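Ticket: Folding table in break room, surface marks and wobble
Opened by: Tatu Nyamweya
Assigned to: Urho Halonen
Status: Closed
Priority: Low

Tatu Nyamweya, 9:10 am
The white folding table has stains that don't come off with dish soap. It also rocks when you lean on the front. We use it for mixing and for the mugs, so I would like it either fixed or replaced. The order sheet lists it as a Relten, 700 mm deep.

Urho Halonen, 9:45 am
Thanks. Does it rock with the table cleared, or only when the big steel bowl is on it? And please check that the leg brace is locked. On the Relten tables it can look closed when it isn't.

Tatu Nyamweya, 10:20 am
Rocks either way. Brace was not locked on one side. I pushed it until it clicked and most of the movement stopped. Still a little play at one foot.
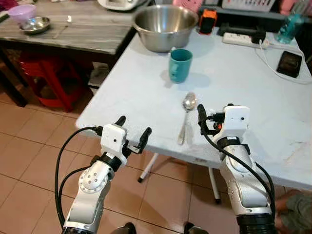
The stains are faint but they are all over the top. I tried warm water and a sponge, then baking soda paste left on for 30 minutes. The paste took off maybe half.

Urho Halonen, 11:05 am
Don't use the green scouring pads, they dull the top and then it stains faster. Pekico cream cleaner is in the supply closet, second shelf. Leave it 60 seconds, wipe, rinse. Test a corner first.

Also please get the power strip off the table before you use any water. It should be on the wall hook. Same for phones.

Johanna Ortner, 11:30 am
Adding to this one. The strip went on the table after the wall hook came loose in July. Can we get a new hook on the same ticket?

Urho Halonen, 11:40 am
Yes. Added.

Tatu Nyamweya, 2:15 pm
Cream cleaner worked better than the paste. A few marks near the back did not move. I can live with those. Foot still has play.

Urho Halonen, 3:50 pm
Came by with Mutua. The foot cap was not seated all the way. Pushed it back on and put a felt pad under it. No rocking now with both hands on the front edge. New hook is up and the strip is hanging from it.

Not replacing the table. Reopen if the brace slips again.

Status changed to Closed.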